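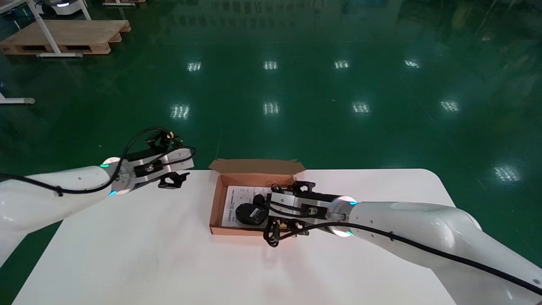
Section 4. Recording your first packing set

By now both arms are homed, the cameras are talking to the recorder and you've had a play with the hand controllers. Now for the good bit! In this section you'll record real examples for the Plimora learner, working with small boxed goods at a single table. It takes one person driving and one person at the side resetting the table, and most pairs find a rhythm after the first dozen goes.

A word on terms before you start. An episode is one go at the task, from the start pose back to the start pose. A set is 20 episodes of the same task with the same object. The learner needs at least 50 kept episodes before it will train on a task at all, so plan on three sets and you'll have a few to spare.

4.1 Before you record

1. Clear the table of everything except the box and the object. Loose tape, pens and cups all end up in the examples, and the learner will take an interest in them.
2. Put the box where both grippers can get to it without the arms crossing. Open the lid fully and fold it back.
3. Open both grippers and raise them clear of the table.
4. Check the wrist camera views on the Ustent screen. Each one should show its own fingers and a good stretch of tabletop between them. If the picture is soft, wipe the lens with a dry cloth.
5. Type the task name and a one-line description. Write it the way you'd say it to a friend: "take the mouse out of the box and put it on the table". Use the same words for the whole set.

Caution: Check that each gripper cable has enough slack to follow the wrist through a full turn. A snagged cable can pull out at the connector, and you'll lose the episode along with it.

4.2 Recording an episode

1. The helper sets out the box and the object, steps back past the edge of the table and says "clear".
2. The driver presses the left pedal. Wait for the tone.
3. Do the task at a steady, unhurried pace. Small corrections are welcome – they're some of the most useful moments you can give the learner, so don't throw away an episode just because you fumbled and recovered.
4. Let go of the object fully and lift away before you move anything else.
5. Return both arms to the start pose and press the left pedal again.
6. Press the right pedal to keep the episode, or hold it for two seconds to discard.

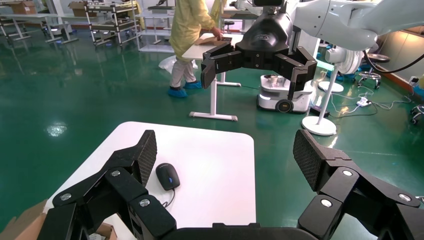
Note: Corded objects need a bit more care. A cable lands differently each time, and that's exactly what you want the learner to see, so let it fall as it likes. Only straighten it if it has looped round a finger.

Caution: Nobody reaches over the table while the tone is sounding. If the helper needs to step in, the driver presses the red button first.

4.3 Mixing things up

Twenty identical episodes teach the learner one spot on one table. Between episodes the helper should change something small:

Move the box a hand's width in any direction.
Turn the object to face another way.
Swap which arm goes first, every five episodes.

Change one thing at a time, and leave the lights and the table height alone until the set is finished. People may carry on working in the background. We like it when they do!

4.4 Checking the set

Open the set in the viewer and play each episode at double speed. Discard any where the object was already moving at the start, or where a camera dropped out (shown by a grey bar). If more than three have gone, record replacements before you clear the table.

When you're happy, press Send. Error 38 means the disk is full; see Section 7.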